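In defence of the unfolded towel

I have been told off for my towels. My sister-in-law came to stay in July, opened the airing cupboard to find a flannel, and shut it again with the sort of face you'd pull if you'd walked in on someone in the bath. "You don't fold them," she said. I don't! I haven't for years, and I think more of us should stop.

I did try. I bought the Farkas book when everyone was buying it, the one with the drawings of little fabric parcels standing up in drawers like toast in a rack, and for 16 days I folded everything. Pants. Dusters. The fitted sheet, which took two of us and ended in words. And yes, the drawers looked lovely, I'll give it that. Then we had a week of being busy and the whole thing fell in on itself, and I felt worse about a heap of clean washing than I ever had before I owned the book.

My neighbour Kinga Vörös takes the opposite view and we've been arguing about it over the fence since we moved in. Kinga folds straight off the line. She says if you do it while you're standing there it takes no time at all, and that a towel folded in thirds goes on the rail better than one that's been scrunched. She's right about the rail (annoyingly). But she also irons tea towels, so I feel we're starting from different places.

My rule is that things get folded if the creases will show. Shirts, good trousers, the tablecloth my mum gave us, anything linen. Those I'll do properly, on the bed, with the window open and the radio on, and I even quite like it. White things especially. There's something very cheering about a pile of clean white cotton in daylight, and it's about the only housework I'd do with someone else in the room, because you can chat the whole way through it. Everything else goes in a basket. Towels, socks, pyjamas, the cloths from under the sink. A towel's whole job is to be rubbed on a wet person. It doesn't need corners.

People say it takes up more room, and it does, a bit. I got a Flelent basket for the bottom of the cupboard, a big soft one with handles, and it swallows the lot. Before that I had one of those Flultonar shelf dividers, £21 and it fell over if you looked at it. I've still got it somewhere if anyone wants it.

The other thing people say is that folding is calming. Well, for some it obviously is, and I wouldn't take it off them. Kinga says she does her best thinking over the sheets. What I object to is being told it's good for me, like bran. If you find it calming, fold away, come round and do mine! But if you're standing there at eleven at night matching the edges of a bath mat and muttering, you're allowed to put it down and go to bed.

Hats, since somebody asked last time, I have no system for at all. You can't fold a hat with a proper brim and you can't stack it under anything, so ours live wherever they were last taken off.

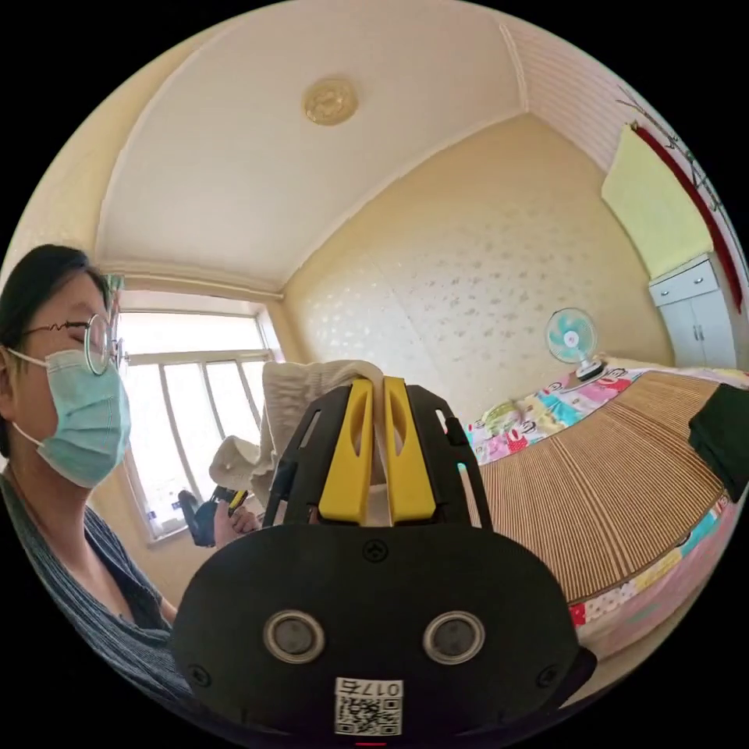 Coats are another matter and I'm with Kinga there, they want a decent hook each and no doubling up. We had two hooks for four of us when we moved in, and I put up with it far longer than I should have.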